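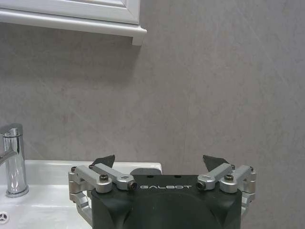
Can a machine do the housework yet? Bits of it, slowly, and only if you've tidied up for it first.

05/07/2023

I've been chewing on that all evening, mostly thanks to Miroslava Vrabec, who rang at teatime to ask whether she should hold off replacing her cleaner until the robots arrive. I laughed, then realised she meant it! She'd read something that promised a full bathroom clean by Christmas, and she wanted to know what I thought, as if I'd know.

So I told her about sinks. A sink looks like the easiest thing in the house – it's white, it stays put, you can see all of it. But think what your hand does when you wipe one. You press harder where the toothpaste has set, you ease off near the drain, you get a finger round the base of the tap where the limescale sits, and you do the whole lot while wondering what's for supper. Getting the cloth there is one job and knowing how hard to push is quite another. I'm not sure the second one is anywhere near cracked.

Eun-seong Cheon disagrees with me, of course. He works at Nambiar, in the stockroom, and they've had a shelf-filling machine on trial for 13 weeks. He says it's dull and steady and he's grown rather fond of it. It had 189 stoppages in the first month, mostly crushed boxes and bags that slumped over, and last month it was down to 32. His argument is that a bathroom is just a stockroom with water in it. Mine is that all his boxes were made to be stacked, and my soap dish certainly wasn't made for anything of the kind.

We went round that three times over the phone and neither of us budged. He did admit he wouldn't let it near his mum's china, so I'm claiming half a point.

What I'd pay for tomorrow is something that folds fitted sheets. I'd put up with it being slow, it could take all night for all I care.

Anyway, I told Miroslava to keep the cleaner. Must ring her back about Sunday lunch numbers – no, she's changed it to supper, check with her. And buy more limescale spray, I'm down to the last squirt.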